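From: Violeta Tapia
To: Stornden robotics club list
Date: 12 July 2024
Subject: Re: Are we ready for the Devik round?

On the club list, Ojeda wrote:

> Good news from the bench. The sorting run is looking really solid now.
> We logged 2,254 attempts up to last night and the success rate is 90
> per cent. I think we should stop fiddling, freeze the code and put our
> names down for the Devik round before the places go. Any objections?

Yes, one, and it's a fairly long one, sorry.

I went through the log this morning before the kettle had even boiled. Of those 2,254 attempts, 1,508 were done with the same boxes, by the same two people, who had both got very good at putting things down where the arms like them. I'm not accusing anyone of cheating. I did it myself at Easter and didn't notice until my brother had a go and the whole thing fell apart.

I'd also like to know what we are calling a success. In the log it seems to mean "the box ended up in the bin". The Devik rules say it has to be upright and let go of, with both arms clear, before the clock stops. Those are different tests and I would bet a few of our passes wouldn't count on the day.
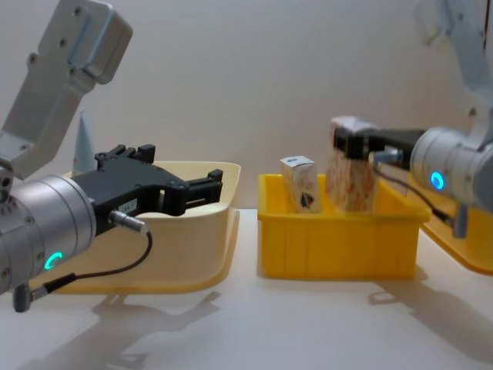

My bigger worry is the grip. We always take the tall box by its top, and that's fine as long as the top is stiff. The organisers bring their own packets and won't tell us what they are. If they hand us something soft, or a box that somebody has already opened, I can't see the fingers doing anything except crushing it. Has anyone tried a half-empty tea box? I couldn't find one in the log.

Then there's the left arm. As far as I can tell from the code it spends most of the run waiting for the right one to finish. We are telling the sponsors at Aliteo that this is a two-armed system, and a judge with any sense is going to ask what the second arm is for. I wouldn't know what to say.

What I'd want before we sign up:

- 200 fresh runs, with boxes nobody on the team has practised with
- someone from the junior group setting the table each time, and no helping
- every failure written down with what went wrong, even the silly ones
- the bin moved a bit between runs, because theirs won't be where ours is

If we still get anywhere near 90 per cent after that I'll fill in the form myself and shut up. The places don't go that fast. Last year they were still asking for teams at the end of July.

Ojeda, could you send round the raw log as well as the summary? The copy in the shared folder stops at 2,000 and I had to get the rest off the bench laptop.

Violeta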